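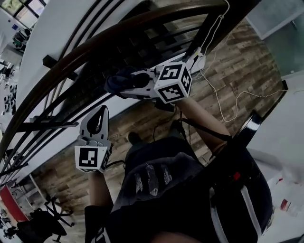 *Curved wooden handrail over black metal balusters.*

# Print the single supplement next to the price

A tour price quoted "per person, double occupancy" is half of a price. The other half is the single supplement, and most small-group operators put it in the booking terms, on the last page of the brochure, or in an email sent after the deposit request. My view is that it belongs on the same line as the headline figure, in the same type size.

Take two trips I compared in April. Both run seven nights, both start and finish in Jadthorpe, and both include breakfast daily and four dinners. Dosuvar lists its version at $2,809 per person sharing, with a supplement of $798. Luvberg lists its version at $2,209 per person sharing, with a supplement of $2,000. A couple saves money with Luvberg. A solo traveler who picks by headline price pays $4,209 for the trip that looked cheaper, against $3,607 for the one that looked expensive. The ranking reverses, and the figure that reverses it is the one in the terms.

The usual defense is cost. A hotel room costs nearly the same to service with one guest in it as with two, and the operator pays the hotel by the room. I accept that. Seven nights of unshared room is a real expense and the person using the room should carry it. A coach seat, a museum ticket and a plate of food don't double in cost when the guest sleeps alone, though. A supplement that comes close to the full sharing price is recovering something besides the room.

Domnica Husar, who contracted hotels for group operators for many years, gave me the trade explanation. Operators set the sharing price first, with an eye on competitors, and push what they can't fit under it into optional lines. Solo travelers book late, compare less and seldom complain about a figure they were technically shown. The supplement absorbs the pressure. She considers this ordinary pricing practice, and she is right that it is ordinary.
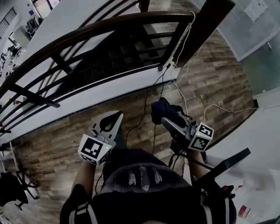 *Wood-plank floor beside the curved staircase railing.*

Zachary Arsenault, who sells these trips from a two-desk agency, objects on different grounds. He says a second number on the page confuses couples, who make up most of his bookings. I don't find this persuasive. The same couples read airfares with four baggage options and ship fares with nine cabin grades. They can skip a figure marked "solo."

Room matching is sometimes offered as the answer. The operator pairs two strangers of the same sex and waives the supplement for both. It works for some people. The terms need reading, however. Under one common version, a traveler who asks for a match and doesn't get one owes the full supplement at final payment, by which time the deposit is lost on withdrawal. A fair version guarantees the sharing price once the request is accepted, and the operator takes the risk of an odd number.

Three changes would cover most of the problem. Print both totals, sharing and solo, wherever a price appears. State whether a solo booking gets a double room for sole use or a smaller single, a distinction worth a good deal over seven nights. Put the matching rule in one sentence beside the booking button.

None of this requires a lower supplement. Luvberg can go on charging $2,000 if people will pay it. Until the totals are printed, ask for the solo price in writing before paying a deposit, and ask what room it buys.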